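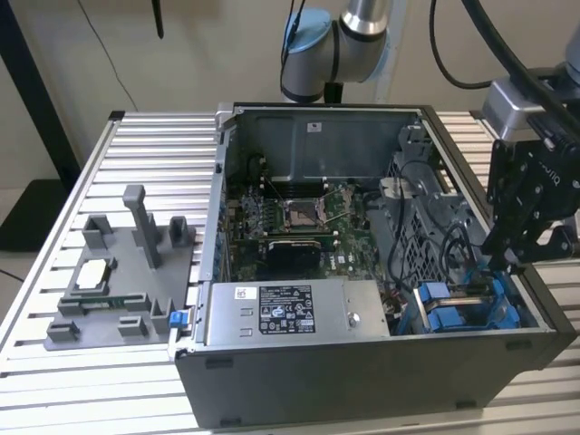
# O robô que mexe em computadores precisa de muita gente

A propaganda da Stalitz diz que a célula Jukum "cuida do computador sozinha". Quando alguém diz que uma máquina faz tudo sozinha, vale perguntar: quem arrumou a mesa?

Primeiro, uma palavra. **Célula**, numa oficina, é o cantinho onde um robô trabalha, com a mesa, o braço, as câmeras e os suportes. Vamos ver como se prepara uma.

## A mesa

A mesa é feita de perfis de alumínio com fendas compridas. As fendas servem para prender coisas com parafusos e depois mudá-las de lugar. Parece ótimo, e é, só que cada mudança custa trabalho. Se um suporte anda um dedinho para o lado, alguém tem de ensinar ao braço a posição nova. Você, quando alguém empurra o seu copo, olha e pega o copo do mesmo jeito. O braço, se ninguém avisou, pode fechar os dedos no ar.

## O berço das peças

Ao lado do computador fica uma base cinza, feita em impressora 3D. Ela tem encaixes de formatos diferentes: uma moldura quadrada para o chip do processador, um trilho comprido para o módulo de memória e outros para o que mais for preciso.

Para que tanto capricho? Porque o robô é ruim de bagunça. Jogue um módulo de memória de qualquer jeito na mesa e ele terá de descobrir onde a peça está, para que lado ela aponta e por onde dá para segurar. Com o trilho, boa parte do problema some. Quem resolveu foi a pessoa que desenhou o trilho.

Na oficina Peixoto, a base foi redesenhada várias vezes até o chip parar de balançar. Isso a propaganda não conta.

## A mão e o olho

A mão do robô se chama **garra**. Ela tem dedos escuros e rígidos, bem diferentes dos seus. Os seus sentem se uma coisa é lisa, se está escorregando, se vai quebrar. Muitas garras sentem pouco ou nada disso.

Perto da garra vai uma câmera, presa no punho. Imagine ter um olho no pulso: ele chega pertinho do trabalho, mas a própria mão aparece na frente e tapa um pedaço.
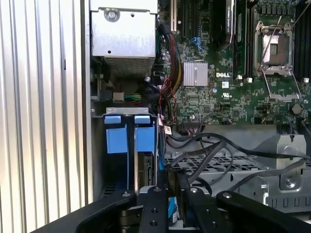 Dentro de um computador de torre há muita coisa para confundir esse olho. Cabos vermelhos e pretos fazem curvas. O metal brilha. Há furinhos por todo lado, e um furinho se parece muito com outro. As alças azuis das gavetas de disco ajudam, pois uma cor viva no meio do cinza é mais fácil de achar.

E o soquete, onde o processador encaixa? É a parte mais delicada. Tem uma moldura de metal e uma alavanca fininha. Os contatos lá dentro são tão miúdos que um empurrão torto pode estragar a placa. Gente treinada também erra nessa hora, então desconfie de quem promete que o robô nunca erra.

## Fazendo contas

O folheto do modelo Brarau, da mesma empresa, fala em "até 400 computadores por semana". Repare no *até*. Zero também cabe dentro de "até 400"!

Na Peixoto, anotaram tudo durante um mês. Foram 548 tentativas de encaixar um módulo de memória, e 269 deram certo sem ajuda. É um pouco menos da metade. Nas outras, alguém precisou parar o braço, ajeitar a peça e começar de novo.

Isso quer dizer que o robô não presta? Também não. Ele repete o mesmo gesto sem ficar com sono, e dá para melhorar os encaixes e os programas. Mas um número no folheto e um número no caderno da oficina são coisas diferentes, e eu acredito mais no caderno.

## Antes de ligar

Esta é a lista que fica na parede da Peixoto:

- Computador desligado da tomada, deitado, com a tampa lateral fora.
- Base bem presa na mesa.
- Chip e memória nos seus encaixes.
- Cabos do braço livres, sem enroscar em nada.
- Lente da câmera limpa.
- Todo mundo longe do braço.
- Primeiro teste bem devagar, com uma pessoa perto do botão de parada.

Leia de novo e pense em quem faz cada item.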